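Kemero 双腕テーブル作業データ README

このデータは、共同工房 Greltent の作業机で、二本のロボットアームを使って集めたものです。作った人は私、Tzu-hsuan Hsiao です。日本語は母語ではないので、読みにくい文があったらすみません。直した方がよい所は、リポジトリの Issue に書いてください。

1. 目的

手先の小さい、安いアームで、平たい物をつかんで立てる動作を学習させたいと思い、この記録を始めました。箱やコップのデータは多いですが、薄い板の形のものは少ないと感じました。机の上に寝ている薄い物は、指が下に入らないので、人が操作しても失敗します。失敗した回も消さないで入れてあります。

2. 内容

エピソードの数は 1186 です。そのうち 470 は左腕だけを使う動作で、残りは左右の両方を使う動作です。両腕の動作には、片方が持ち、もう片方が近くで待つだけの回も含まれます。待っている腕の関節角も同じように記録しましたので、片腕だけの学習に使う人は、右腕の列を落としてください。

各エピソードには次のものがあります。
・左右の関節角(指令値と実測値)
・グリッパーの開き
・固定カメラの映像
・短い作業文(日本語と英語)
・成功または失敗のラベル

ラベルは私が一人で付けました。判断に迷った回は「不明」にしてあります。学習に入れるかどうかは、使う人が決めてください。

3. 機材と配置

アームは机の手前側のレールに二本並べて固定しています。制御は自作のソフト Prononar で行います。操作は、同じ形の小さいアームを手で動かして、その角度を送る方法です。配線はアームの外側に沿わせていますが、手首の近くでは余裕を多めに取りました。最初は短く結んだため、手首を回した時にコネクタが抜けました。今の長さにしてからは抜けていません。

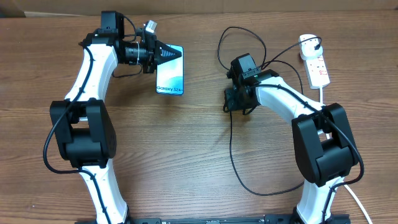

余裕を取った代わりに、ケーブルの輪が映像に入る時があります。カメラの位置を変えることも考えましたが、途中で変えると前半と後半が合わなくなるので、そのまま続けました。物の一部が指で隠れる回も多いです。隠れた部分を補うような加工は、映像にしていません。

4. 記録の手順

はじめに両腕を原点に戻し、カメラの映像を確認します。次に物を置き、作業文を読み、操作を始めます。一つの回は長くても 140 秒で止めます。止めた回は失敗のラベルになります。つかむ物の向きは毎回手で変えました。向きの数値は測っていないので、必要な人は映像から推定してください。

夜の工房は照明が半分になります。11月の記録には暗い回が混ざっていて、メタデータの light の欄に low と書きました。昼の回は normal です。

5. 知られている問題

・左腕の手首の角度に、小さいずれがあります。ネジの緩みが原因でした。締め直した後の回は、calib の値が 2 になっています。
・映像と関節角の時刻が、少し合わない回があります。同期の道具は Arain という名前でフォルダーに入れました。変換の前に一度実行してください。
・作業文の英語は機械翻訳を私が直したものです。同じ動作に違う動詞が使われていることがあります。

6. 使用する時のお願い

研究でも趣味でも自由に使ってください。再配布の時は、この README を一緒に入れてくださると助かります。別のアームで試した方は、機種と、変えた設定を Issue に残してください。うまく動かなかった報告も読みたいです。

実機で再生する時は、必ず速度を下げて始めてください。私の机とレールの高さが違うと、指が机に当たります。高さの設定は config の table_height にあり、単位はミリメートルです。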